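오스타데크 생활공방 소개

안녕하세요, 오사데크(Osadeck)입니다. 저희를 찾아와 주신 분들께 가장 먼저 드리고 싶은 말씀은, 저희가 거창한 곳이 아니라는 것입니다. 오사데크는 집과 일터에서 흔히 쓰는 병과 봉투, 가방 같은 물건을 어떻게 싸고, 어디에 두고, 언제 비울지를 함께 배우고 연습하는 작은 생활 정리 학교입니다. 수업이라고는 하지만 칠판 앞에 앉아 있는 시간보다 서서 손을 움직이는 시간이 훨씬 깁니다. 그래서 처음 오시는 분들께는 늘 편한 신발을 신고 오시라고 말씀드립니다.

시작은 이랬습니다

문을 연 지 올해로 14년이 되었습니다. 처음에는 이사를 앞둔 이웃 몇 분과 모여 짐 싸는 법을 나누던 모임이었습니다. 신문지로 그릇 싸는 법, 뚜껑이 헐거운 병을 새지 않게 옮기는 법, 무거운 것을 아래에 두는 법 같은 이야기를 하다 보면 저녁이 훌쩍 지나가곤 했지요. 그러다 이사가 끝난 분들이 "이제 푸는 법도 알려 달라"고 하셔서 두 번째 과정이 생겼고, 푸는 법을 배운 분들이 "어질러지지 않게 사는 법도 궁금하다"고 하셔서 세 번째 과정이 생겼습니다. 그렇게 하나씩 늘어 지금까지 과정을 마치신 분이 거의 2510명에 이릅니다. 저희도 얼마 전 명부를 정리하다가 이 숫자를 보고 한참을 들여다보았습니다.

무엇을 배우나요

가장 오래된 수업은 '고스텐트(Gostent) 과정'입니다. 물건을 싸는 기초를 다루는 시간으로, 병 하나를 비닐봉투에 넣어 감싸는 것부터 시작합니다. 너무 쉬운 것 아니냐고 웃으시는 분들이 꼭 계신데, 막상 해 보시면 봉투 입구를 어느 쪽으로 모을지, 공기를 얼마나 뺄지, 라벨이 보이게 둘지 말지를 두고 의외로 고민이 많아집니다. 같은 병을 싸도 사람마다 모양이 다르고, 저희는 그 다름을 구경하는 것이 아직도 참 재미있습니다.

두 번째는 '스테리코(Sterico) 과정'이고, 창가와 선반, 조리대처럼 물건이 저절로 모이는 자리를 다룹니다. 어느 집이든 그런 자리가 있지요. 들어오면서 가방을 툭 내려놓고, 마시던 음료를 그 옆에 세워 두고, 다음 날 또 하나를 세워 두는 자리 말입니다. 저희는 그 자리를 무조건 비우라고 하지 않습니다. 무엇이 왜 거기 모이는지 먼저 살펴보고, 남길 것과 옮길 것을 나누는 연습을 합니다. 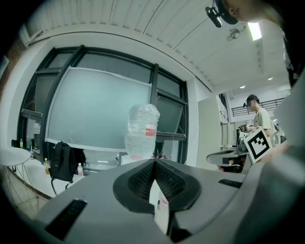

이 과정에서 특히 공을 들이는 것이 병입니다. 마실 것이 남은 병, 빈 병, 무엇이 들었는지 가물가물한 병이 한데 섞이면 손대기가 싫어지거든요. 그래서 병은 키나 색보다 쓰임에 따라 먼저 나누고, 뚜껑을 확인하고, 가지고 나갈 것은 봉투로 싸서 가방 가까이에 둡니다. 가방은 끈이 아래로 늘어지지 않게 안쪽으로 접어 넣으시면 지나다니다 걸릴 일이 줄어듭니다. 작은 습관인데 한번 몸에 붙으면 아주 오래 갑니다.

마지막으로 '체가예(Tsegaye) 모임'은 과정을 마치신 분들이 자유롭게 오시는 자리입니다. 정해진 진도는 없고, 각자 집에서 잘 안 풀리는 구석 이야기를 가져오시면 다 같이 머리를 맞댑니다. 차 한 잔 하고 가시는 분도 많습니다. 지난 7월에는 여행 가방 싸기로 이야기꽃이 피어서 예정보다 한참 늦게 끝났습니다.

저희가 수업하는 방식

한 과정은 2개월 동안 이어집니다. 교재는 165쪽짜리 책 한 권인데, 처음부터 끝까지 읽으실 필요는 없고 필요한 부분만 펼쳐 보시면 됩니다. 연습에 쓰는 병과 봉투는 일부러 새로 사지 않습니다. 집에서 쓰시던 것을 가져오시면 제일 좋고, 구겨진 봉투도 괜찮습니다. 오히려 구겨진 봉투가 병에 더 잘 감긴다고 하시는 분들도 계세요!

잘하고 못하고를 따지지 않으니 부담 없이 오시기 바랍니다. 정리에는 소질이 없다며 문 앞에서 망설이던 분이 지금은 새로 오신 분들 곁에서 봉투 접는 법을 알려 주고 계십니다. 속도가 느린 분은 느린 대로, 이야기하기 좋아하는 분은 이야기하시면서 배우시면 됩니다.

등록과 방문 안내

수업은 과정이 시작되기 전까지 언제든 신청하실 수 있고, 등록 전에 한 번 들러 둘러보셔도 좋습니다. 오시기 전에 문의 게시판에 짧게 글을 남겨 주시면 수업이 없는 시간을 안내해 드립니다. 체가예 모임은 과정을 마치신 분과 함께 오시면 처음 오신 분도 참여하실 수 있습니다.

최종 수정일: 2023년 8월 31일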